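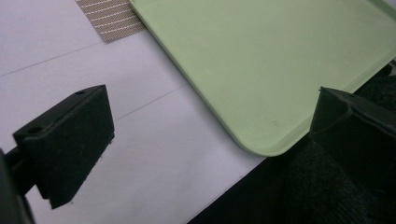
saltbush_42 wrote:
Nah, not yet. I've been hearing "five years off" about the robot that clears the table since I was packing shelves after school, and I'm a grandad now. Show me one that'll do a whole kitchen after a roast without someone standing next to it with a finger on the stop button.

kettleon wrote:
My question at the start of the thread was a bit narrower than that, to be fair. I'm not asking for a whole kitchen! I'm asking about trays. Flat thing, raised rim, lying on a flat white top. Two fingers come in, pinch the rim, lift, put it in the rack. I reckon that bit is close to sorted and I'd like to hear from anyone who's seen it go wrong.

dropsaw wrote:
Seen it go wrong plenty. We had an arm on trial at the Medberg shop, sorting parts trays off the packing bench, and it was lovely for the first 20 minutes. Then someone bumped the bench. Trays that sat square were fine, trays on an angle it would nudge and nudge until they hit the wall. A rounded corner is a mongrel of a thing to grab with two flat pads, you want to come in along the straight side.

kettleon wrote:
Yeah the corner thing makes sense. Did they change the pads at all?

dropsaw wrote:
Twice. Rubber first, which marked everything, then a softer one that was kinder on the plastic but picked up every bit of fluff in the building. I was cleaning them with sticky tape at smoko. So there's your labour saving.

mintslice wrote:
I'm going to disagree with the pair of you. I work nights at the Plolcombe laundry and kitchen depot and our line stacks about 40 trays between checks and I hardly look at it. Same tray every time, same colour, same spot. It's boring and it works. People write these things off after seeing one bad demo.

saltbush_42 wrote:
Same tray, same spot. That's a conveyor, mate. My mother's kitchen had a different tray for every occasion and a cloth under half of them.

mintslice wrote:
Well okay, but the question said household OR shop floor. I'm calling shop floor a yes.

dropsaw wrote:
Some shop floors. Ours was a no and we sent it back in March.

pegbasket wrote:
Has anyone here read the Karunaratne write-up? They had people doing the jobs by hand with a gripper first, picking up and putting down over and over, and then trained on that. Getting a tray off the table came good fairly quickly. Wiping underneath it afterwards, not so much. I found that oddly cheering as I hate wiping.

kettleon wrote:
Haven't read it, got a link? I'd seen the Stilto one, which claimed 4 goes to pick up a baking sheet and counted that as a pass. I wouldn't hire a teenager on those numbers.

saltbush_42 wrote:
You'd be lucky to get a teenager to do it in 4.

pegbasket wrote:
Will dig the link out tonight when I'm back at the other computer.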